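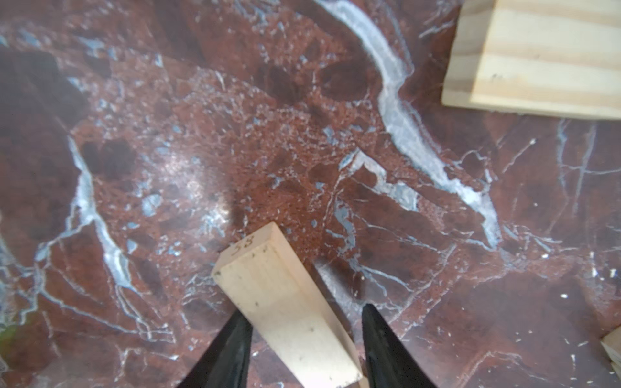
How to patch test a new face cream

Every jar in my bathroom says "gentle", and I stopped believing it years ago. Test first.

Dab a pea-sized bit on your inner arm, same spot, 2 nights running. Don't wash it off until morning. Leave your other products alone meanwhile, or you won't know what to blame.

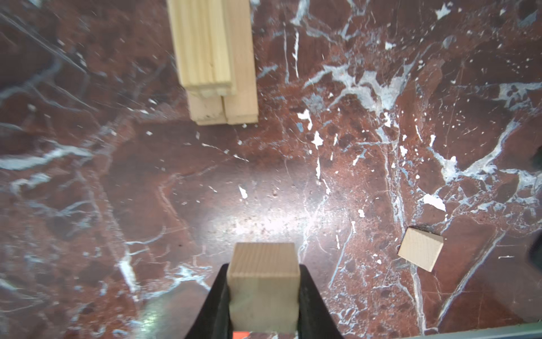 Bernice Antwi wrote in to say that the arm told her nothing and her jaw came up red with the Plondow night cream anyway. Fair point. Arms are tougher than faces – so if the arm stays calm, move to a patch behind the ear and wait again. 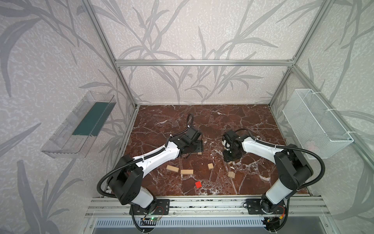

Itching, bumps or burning mean you rinse and stop. I don't buy the line about skin "purging", least of all from whoever sold you the jar. If it swells or blisters, see a pharmacist or your GP.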